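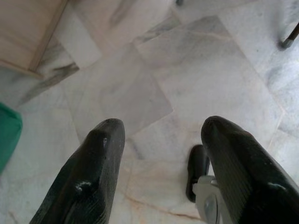 Losow Hand-Lead Teaching Kit

4 min read

We use cookies to remember your language and your cart. Accept | Settings

The Losow is a teaching kit for two-armed robots. You show the robot a task with your own hands, or you drive it from across the room with a pair of leader handles, and the kit records everything the arms, the grippers and the cameras did along the way. We have been building it in our Viltthorpe workshop for a good while now, and we still get a kick out of watching a first-time user pick up the handles and move a cup within a minute or two!

It grew out of household work: setting a table, clearing it again, moving bowls from one surface to another, putting the fork where the fork goes. Jobs like these are easy to show and miserable to write down as a program. A spoon on a shiny tabletop has almost no height to grab, and a bowl can be taken by the rim from any side you like. Show it a few times, with the bowl in a new spot each time, and you have something a robot can learn from.

Two ways to teach

Hand mode. Press the button on the wrist collar and the arm goes limp (gravity is compensated, so it won't sag onto the table). Take hold just behind the gripper, walk it through the motion, and squeeze the collar to close the fingers. It's the best choice for short, fiddly pieces of a task - the last inch before a grasp, for instance, or sliding a spoon up to an edge.

Remote mode. Sit or stand wherever you like and use the leader handles. The arms follow, and a trigger on each handle opens and closes its gripper. Your hands stay out of the camera views, so this is the mode to use for full runs. A foot pedal starts and stops each take, and a double tap throws the last one away. You will use the double tap a lot in the first hour, everybody does.

You can mix the two in one session. Gerlach, the recording software that comes with the kit, tags every take with the mode it was made in, so they can be sorted out afterward.
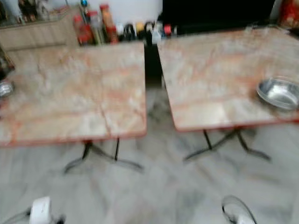 Both grippers over the floor in front of the two tables, from the head view.

What gets recorded

Gerlach saves the head camera, both wrist cameras, the joint positions and the gripper openings against a single clock. The head view gives you the layout, and the wrist views give you the part that matters when the fingers are nearly there. Fast head or arm moves will smear the picture, and the software marks those stretches on the timeline in yellow. You can keep them (we usually do) or trim them with two clicks.

Takes are stored as plain folders, one per demonstration, with a small text file where you can type a note. "Large bowl first" is a perfectly good note. So is "dropped it."

Setting up a first task

Start with lightweight folding tables and things you already own. Stainless bowls, a plastic cup and ordinary flatware make a great first set, because they ask for quite different grasps and you don't care if one hits the floor. Put down a few pieces, decide where they should end up, and record 15 takes before you change anything. 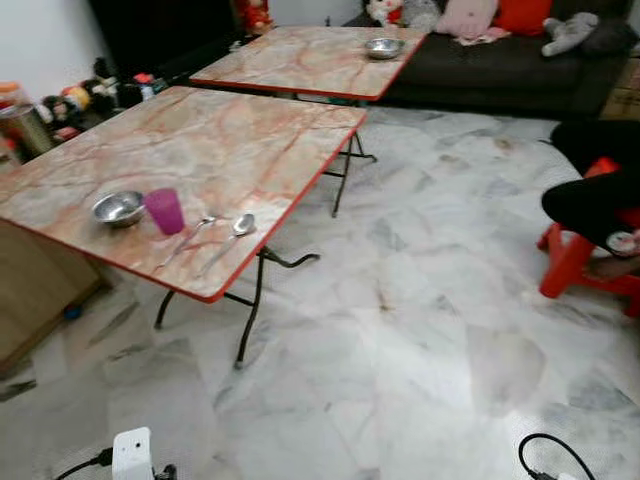
Then start moving things around. Shift the cup over to the other side of the bowl, turn the spoons, slide one table a little so the two don't line up. Leave the rest of the room as it is, sofa cushions and toys and all. A robot that has only seen a bare lab bench gets confused by a living room, and we would much rather have it meet the clutter early. By 80 takes you should have a nice spread of positions, and that is where we normally stop and train a first version.

If the first version keeps missing one item, go back and record more of that item only. Flatware is the usual one. Hand mode is lovely for this. 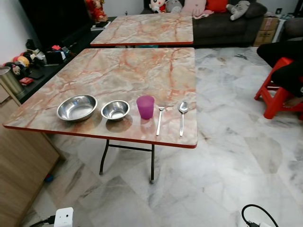

A five-piece layout: large bowl, small bowl, cup, fork and spoon in one row.

In the box

- Two leader handles with triggers
- Two wrist collars with hand-mode buttons
- Head camera and two wrist cameras, with mounts
- Foot pedal
- Sync hub and power adapter
- 6 cable ties with hook-and-loop backing (use them, loose cables and walking feet don't get along)
- Gerlach license, no yearly fee

Order code: 2125
Works with: Drostow two-arm bases, fixed or wheeled. For other arms, write to us with the model name and we'll tell you plainly if we can make it fit.

Spare collars and pedals are sold separately. The next batch of kits leaves Viltthorpe in January, and the handles in that batch have the softer trigger spring that so many of you asked for. Owners of older handles can order the spring by itself and swap it with a small screwdriver.

Get our newsletter: new task layouts, software updates and spare parts news. Enter your email to sign up.

© Losow, Viltthorpe. All rights reserved. | Contact | Back to top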